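Joradent lists two-tier sponge rack for sink areas

Joradent has added a small two-tier rack for kitchen sponges to its storage range, the company said in its December product notice. The rack is made for the firm by Prekier. It holds sponges on two flat white boards set on metal posts and is meant for shared kitchens where several sponge types are kept at one sink.

The listing comes under part number 545. Orders are taken in cartons of 4, and the first production run is set at 600 units.

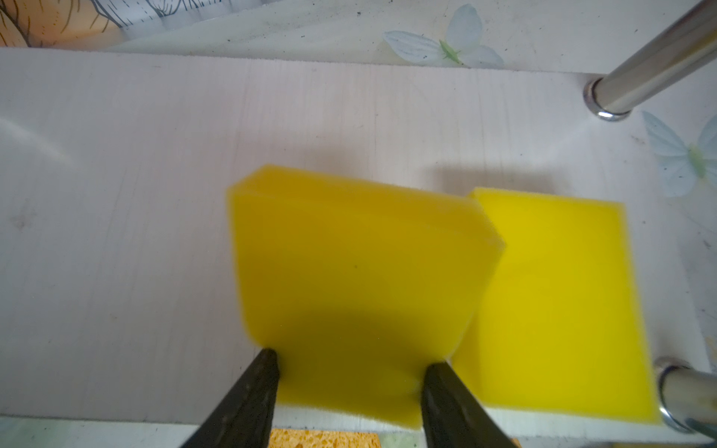

Boards and posts ship unassembled. Prekier supplies the screws in a separate bag, along with a one-page assembly sheet. The boards are not rated for dishwashers and should be wiped down with mild soap. Replacement posts will be sold singly from the start, a change from the previous rack in the range, for which buyers had to order a full set.

Gikholm, which runs kitchen supply for rented office space, is the first customer and has ordered 200 racks. Its layout plan assigns sponges to a tier by type, so that pan scrubbers are kept apart from sponges used on counters and glassware. On the upper board, dark green scrub sponges go at the left and light blue cellulose ones at the right. The lower board takes bright green scouring sponges beside plain yellow ones. 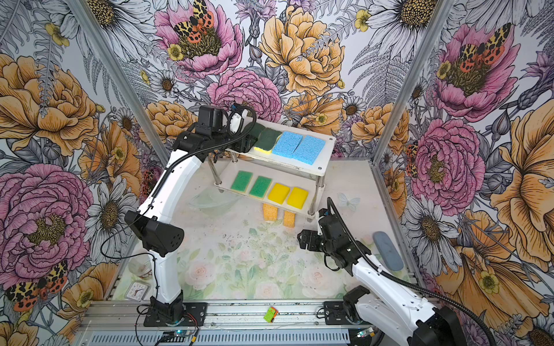
Spacing between the tiers is fixed. Joradent said an adjustable version was considered and dropped on cost.

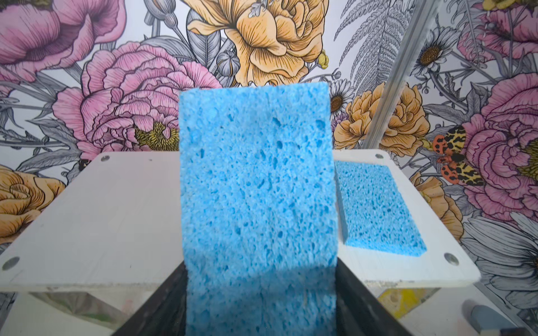 Blue cellulose sponges at the rack. Screw holes are set near the corners of the boards.

Bech, which handles distribution, recommends clearing both boards before each wipe-down and sorting the sponges by type before they go back. Worn ones can be pulled at the same point. A single row in front of the rack is enough for the job, with the bright green, light blue and dark green sponges set close together where their faces can be checked. Refill packs are listed separately by Bech and can be added to a rack order. 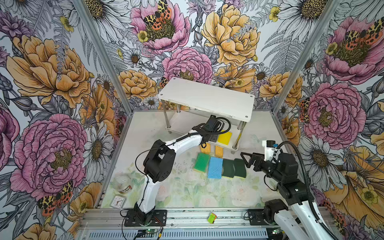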